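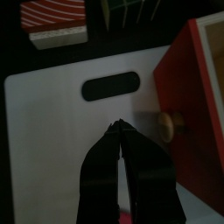 **Jornada de puertas abiertas en Wolter – junio de 2023**

Lleno total en la nave de Brulbridge, 215 visitantes y cola hasta la calle. Lo mas comentado: el puesto de Sultana, con la pinza de dos dedos y el mueblecito de juguete de puerta roja. Mucha pregunta sobre el pomo redondo, que es pequeño y se las trae. Los de Hiluvton, en la mesa de al lado, repartieron folletos y café. Para quien no pudo venir – repetimos en otoño, insripciones en recepción, plazas limitadas a 205.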